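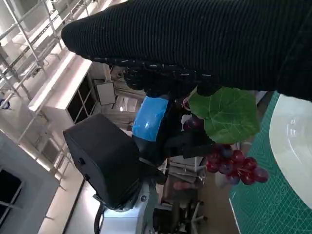 Flollano Artificial Fruit Collection: Data Card

Version 2, released 2021-07-04
Maintainer: Marin Obradović
Catalogue records: Ognjen Krasniqi

Summary

The Flollano collection documents artificial fruit and foliage held for display, teaching and table dressing. It comprises 29 catalogued items with accompanying photographs and a plain-text record for each. Bunches, single fruits and detached leaves are catalogued separately. Version 2 supersedes the release of the previous December, in which several bunches had been entered under the wrong colour term.

Contents

items.csv — one row per item, with name, colour, form, finish and storage location
photos/ — photographs, grouped by item number
terms.txt — the controlled vocabulary
changes.txt — corrections made between releases

Recording conventions

Colour is recorded as it appears under ordinary room lighting. Where a bunch carries more than one shade, the predominant colour is entered first. Grapes ranging from deep red to purplish are therefore recorded as "red, purple", and a noticeably darker grape is mentioned in the notes field.

Leaves attached to a bunch form part of that item and do not receive a number of their own. The shape of the leaf and the colour of its veins are recorded where they can be made out. A lobed grape leaf is entered as "leaf, lobed, attached".

Finish is limited to 3 terms: glossy, satin and matte. Fruit with a powdered bloom is entered as matte, whatever the surface beneath.

Plates, bowls and cutting mats that appear in photographs are not catalogued. They belong to the Tostville tableware list, which is maintained separately.

Storage and handling

Bunches are stored flat in lidded trays with the leaves uppermost. Stems should not be bent to fit a tray. Dust is to be removed with a soft dry brush; solvent cleaners must not be used on any item.

Known limitations

The storage location is missing for 7 items. Weights were not taken. Supplier names have been transcribed from old packing slips and may be incomplete, particularly for items received through Ngô and Flisis.

Corrections

Proposed corrections should quote the item number and the field concerned, and should be addressed to the maintainer. Accepted changes are entered in changes.txt and take effect at the next release.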